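We use cookies to measure visits to this site. Accept | Manage settings

Last updated: January 17, 2025

3.2 Exposure assessment

The outbreak at Gallholm began in October, in a residential retreat centre where guests and long-term residents ate together twice a day. A case was defined as any person who slept on site for at least one night and had vomiting or three or more loose stools within 24 hours. Of the 200 people eligible, 147 returned the food questionnaire. Those who did not were mostly short-stay guests who had left before it was handed out.

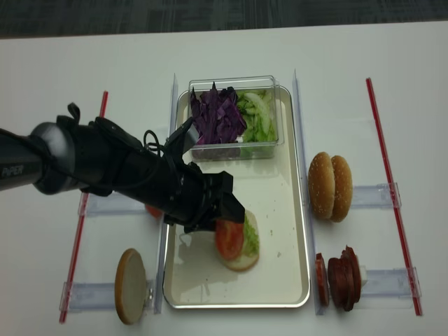
Questionnaires were given on paper in the dining hall and by telephone to those who had gone home. Each listed the dishes served at the four meals before the first case fell ill, taken from the kitchen's own menu sheets. Where a sheet was missing, the dish was rebuilt from supplier notes, and the entry was flagged. Stool samples were sent to the Botis laboratory and tested for norovirus by PCR. Samples taken more than 10 days after onset were left out of the analysis.

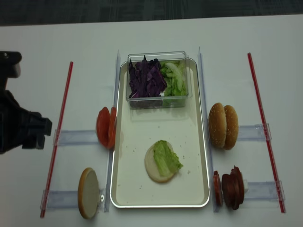
Raw salad items were the hardest exposures to separate. Respondents could usually say whether they had eaten salad, but few could name its parts with confidence. We therefore coded by serving vessel. Shredded purple cabbage and pale green lettuce held side by side in one clear container, as in Figure 2, counted as a single exposure, while sliced tomato kept outside the container was coded on its own. This lowers the number of comparisons but means that no separate risk can be given for cabbage or lettuce. Complete vessel-level data were available for 122 respondents, and the risk ratios in section 3.3 are limited to this group.

Related items
Handwashing access in shared lodgings: the Saludo survey
Norovirus in pilgrim hostels, a short review
Staff sickness records at Nundness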